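Contra el armario perfecto

Doblar sobre la cama. Lo defiendo y lo voy a seguir defendiendo, aunque medio mundo haya decidido que la ropa se dobla en una mesa, de pie, con plantilla de cartón y cajas iguales. Las de Sedia, por ejemplo. Preciosas. 9 euros cada una y no cabe un jersey de invierno.

Mi vecina Omolara Yusuf compró 2 y las tiene llenas de cables. Pues eso.

La cama es grande, está a la altura de la mano y, sobre todo, obliga. Si a las once de la noche sigue habiendo ropa encima no te acuestas. Ninguna mesa te aprieta así. En enero, con los jerséis gordos, hago montones altos, torcidos, mezclando colores, y que se inclinen lo que quieran. Por colores no ordeno, me niego. El verde lima debajo del blanco de flores, el mostaza con el turquesa: así se encuentra una camisa de un vistazo. En un montón todo gris no se encuentra nada, hay que deshacerlo entero. 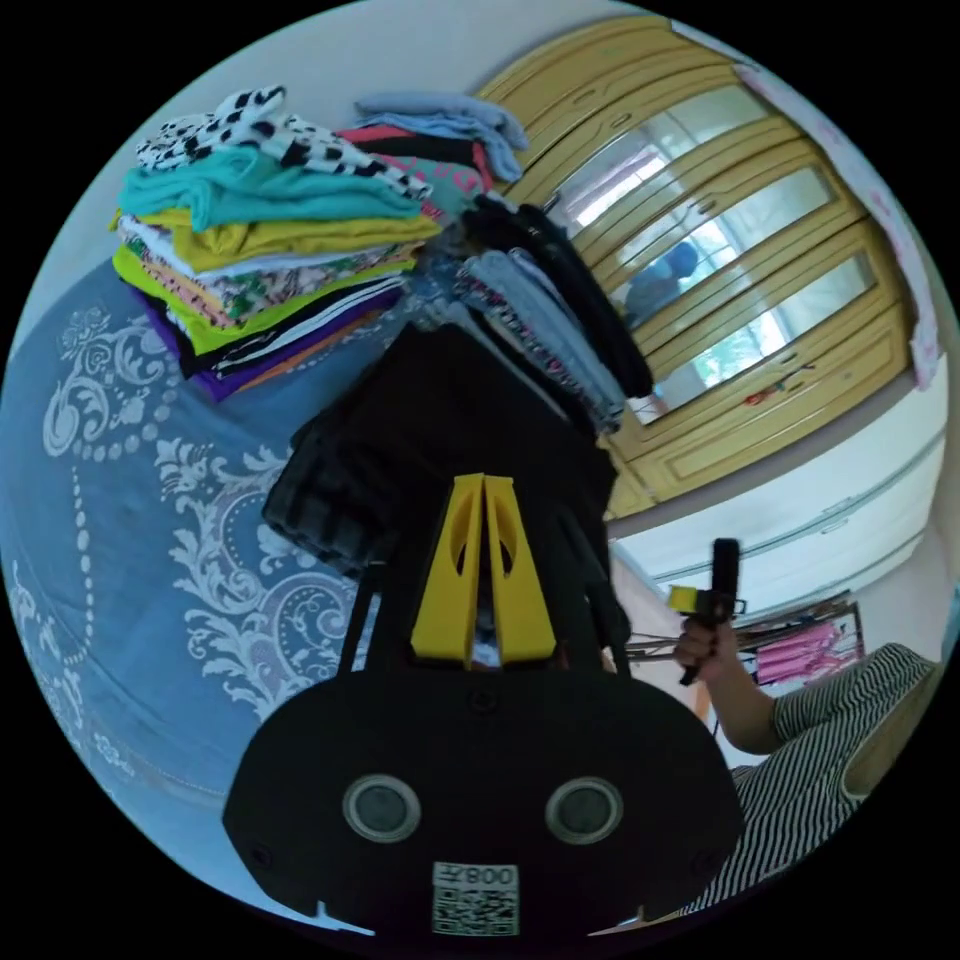

Dos montones y sábana azul claro.
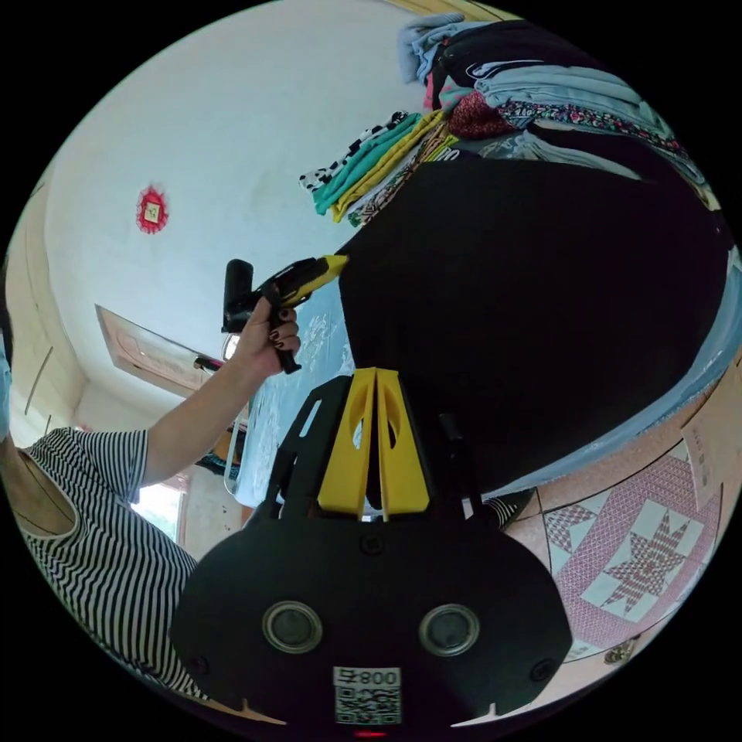
Vratislav Murín, con quien discuto de esto casi todos los viernes, dice que el montón es pereza, que la prenda de abajo no se pone nunca. Algo de razón tiene. Yo tengo una camiseta morada que no veo desde la mudanza. Pero la suya, enrollada en vertical en un cajón Binness, tampoco se la pone, solo que la ve cada mañana y se siente culpable. No sé que es peor.

Y luego lo negro. Lo negro se dobla al final, siempre, con buena luz, o acabas emparejando un pantalón con una falda. Esto no lo cuenta ningún manual de orden, y mira que he leído (517 páginas el último, regalado, dos capítulos sobre calcetines).

Lo que me molesta del orden de catálogo es la prisa por esconder. Cerrar la puerta y listo. Un armario de los viejos, de madera y con cristales, pide otra cosa, hay que doblar medianamente bien porque algo se vé. Medianamente, digo. Las mangas hacia dentro, dos pliegues, al montón. El que quiera planchar las camisetas, que planche, yo esa tarde la paso en otra parte.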